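How to sort the oddments on a workbench

Every bench I have owned has ended up with a population of things that are not rubbish and not tools. A block of something. A holder that came with something else. A foam offcut with a shape you are sure will be useful. Left alone they breed, and by September you are gluing things on the kitchen counter.

My method takes an evening, most of it spent putting things off.

Before you start

You need one basket, one shallow bin and a tray with holes or slots in it. The Clomport storage catalogue will sell you a matching set. Whatever is under the laundry sink will do the same job in less flattering colours.

Step 1: Put everything on one table

Everything, including the drawer. Resist the urge to sort as you go, which is how I once spent 24 minutes reading the instructions for a glue gun I no longer own.

Step 2: Set out the containers

The tray goes in front, where you can reach it without leaning over anything. Put the bin to the left and the basket to the right, and keep the block-shaped stuff in the middle, behind the tray. Tall things stand at the back.

My tray is a long off-white one with a rectangular opening in the middle and small holes down both sides. The basket is teal, a colour I would not have chosen but can always find.
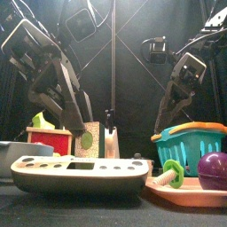
Step 3: Deal with the small stuff

Pegs, posts and knobs go first. If a peg fits its holder, leave it there and call the pair one object. Anything under 2 centimetres goes in a jar with a lid — a jar without a lid is just a delayed spill.

Step 4: Be honest about foam and cork

Cork earns its place: you can pin to it, sand with it or stand a hot soldering iron stand on it. Foam mostly doesn't. My neighbour Fidel Domínguez keeps his in case he posts something fragile, and has not posted anything since he moved in. Keep one piece.

Step 5: Put it away

Basket on the low shelf, bin beside it, tray back on the bench. Label the bin if other people use the space. Mine says "Misc.", and so does the one next to it.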